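Parallel gripper faults out on wrist rotation, bin picking cell

Posted in: Robot Cells > Grippers and Tooling

lsilina
We run a small bin picking cell for mixed household items. One KUKA arm, electric two-finger parallel gripper, sheet-metal bin clamped to a table. The cell has done some 4,000 picks since the last gripper service. It started in January with an occasional communication fault on the gripper. Now it happens every shift.

The fault comes up almost only when the last joint turns past 58 degrees in the positive direction with the arm low in the bin. Negative direction is fine. Jogging slowly to the same angle with the arm raised is also fine. After a reset the gripper homes and works normally until the next bad angle.

Done so far: reseated both connectors at the gripper, swapped the gripper power supply, reloaded the gripper configuration. No change.
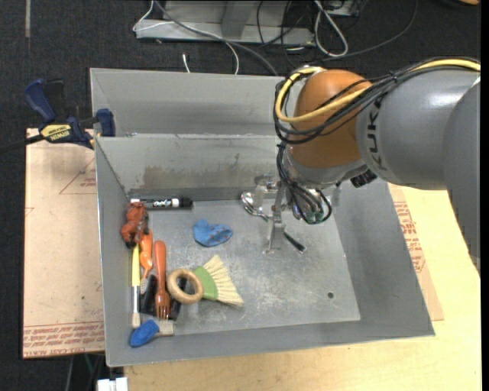 The cables run outside the arm, over the wrist joint and down to the gripper, held with cable ties. The integrator (Adthorpe) routed them that way and I have not moved anything. Before I order a new cable set from Flaronetti I would like to know if there is a way to tell a bad conductor from a bad connector. The set has a long lead time.

Laimutė Siliņa

pristness_mech
Sounds like the cable. Replace it.

Naseri
Do not order yet. A fault that depends on angle and direction points to the cable run, but the run has three places where it can fail, and one of them costs nothing to fix.

First, slack. Drive power off, brakes on, locked out. Feel along the loop over the wrist. If it is tight anywhere at the home position, it will be pulling on the connector at full rotation. Then jog in T1 at low speed to the bad angle with the arm low, stop, lock out again and check the same places. You need the low pose, as the wrist bend takes up part of the loop.

Second, the ties. A tie pulled down hard next to a moving joint makes the cable bend at one point. Cut the tie nearest the joint on each side and look for a flat spot or whitening in the jacket. Refit with wide hook-and-loop straps, snug enough that the cable can still slide a little. Keep the first fixed point at least 10 cm from the connector.

Third, the conductors. Unplug both ends and put a meter on each pair in turn while a second person flexes the cable by hand at the suspect spot. A resistance reading that jumps means a broken conductor. If every core is steady, plug the gripper end back in, leave the controller end open, and repeat while pressing sideways on the connector. Compare against the pinout first, so you only probe cores that should show a closed path.

If you do replace the set, leave more loop than you have now and run the bad pose in T1 before going back to automatic. Otherwise the new one goes the same way.

toolside_900
Agree with the above. Also check the software limit on the last axis. Ours was left wide open at commissioning and the planner used the long way around whenever it liked. We restricted the range, taught the grasp planner to use the equivalent angle on the other side (a two-finger gripper is symmetric, so you lose nothing), and the cable stopped getting wound up. Sensor mounts may need a check if yours is on the rotating side.

lsilina
Flat spot in the jacket under the second tie from the joint. One core jumps when flexed. Ordering the set, and limiting the axis in the meantime.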